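Nahuel Saavedra builds loudspeakers in a rented unit in Prirkmont, and for most of last year he was busy with one model, the Astisura. It is a floor-standing two-way with a ported cabinet. He had built sealed boxes before that and says he was used to them.

"With a sealed box you can get the volume a little wrong and still live with it," Saavedra said. "The port is less forgiving. I cut the first pair too short and the bass was boomy in every room I tried."

The Astisura is tuned to 40 Hz. The crossover sits at 2413 Hz, a figure he admits looks odd on a data sheet. "I aimed for 2400. That's what I measured with the parts I had, so that's what I wrote down."

Melati Hidayat did the listening tests and most of the measurements. She wanted a lower crossover point, but the tweeter ran into distortion at high volume. They also argued over a dip near 800 Hz, which she traced to a reflection inside the cabinet. Extra felt behind the woofer fixed most of it.

"There's still a little left," Hidayat said. "I can see it on the graph. I can't hear it with music."

The cabinets come from Wouters, flat, and are glued up in Prirkmont. Saavedra wires each crossover by hand and lets a finished pair play for five days before the last measurement.

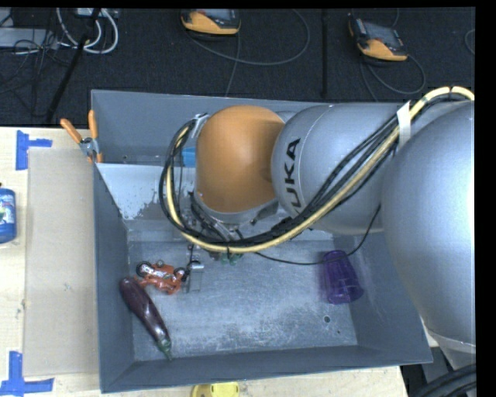
A KUKA robotic arm over a gray bin.

A smaller model, the Trundden, is planned for May. It will be a sealed box again, with the same tweeter. Hidayat has already asked for more felt. "I told her to wait until there's a cabinet to put it in," Saavedra said.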